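Tue 31 December

Last post of the year and I'm typing it standing up, so. Orange. I said back in May I'd stop going on about clothes on here and I lasted what, a few weeks.

Karla Cervantes says nobody under fifty should own anything that bright. Disagree!! In winter everything is gray and black and you want one loud thing, with a plain white collar under it so it doesnt swallow your face. Green next to it, even better.
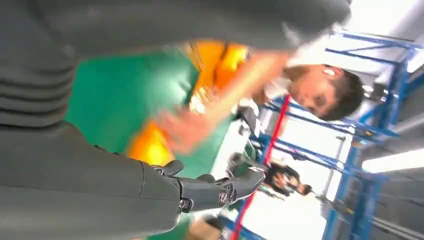

*Orange, white collar, lots of green. Arms going as usual.*

Anyway. Things I'm wearing out before I buy more: the Citico jacket (zipper sticks, still love it), the two scarves from Vuvby, brown boots. Paid 16 bucks to get those resoled and they're good for another winter I think.

Not doing resolutions. Maybe one, hang stuff up insted of the chair.

Ok need to go, people here at 8 and I havent started the rice. Happy new year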